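The Prize You Pay To Win

Every September the emails start. A writer I have never met has been longlisted for something, and would I like to cover it? This year it was the Bramwell Fiction Award, which had 3,143 entries and charges £26 for each. Do the sum yourself. The winner gets £140 and a sticker.
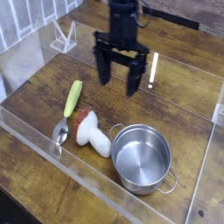

Who is reading all this?

The Bramwell website promises that every novel is read in full by two judges. It doesn't name either of them. I asked how long the reading took and was told, on a Friday, that somebody would get back to me. I am still waiting.

Pusine, a small press that used to enter its whole list, has stopped. Its sales after a shortlisting went up by 2 copies.
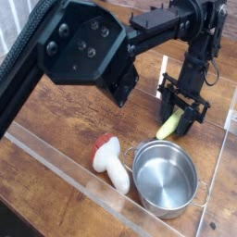
The sticker trade

Then there are the extras. Dullwood, which runs a rival prize, sells its finalists gold seals by the roll, a framed certificate and a "feedback letter". I have read a few of these letters. The praise for a crime novel and the praise for a cookery memoir matched almost word for word. 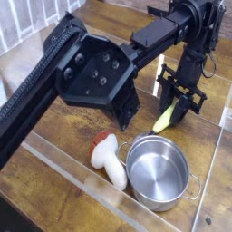 Defenders say new writers need the boost, and I can see why a line on the back cover is tempting. But I have asked booksellers whether they order on the strength of a Dullwood seal, and most hadn't heard of it. The Sterkus Prize charges nothing to enter and prints its judges' names. I'd start there, and keep the £26.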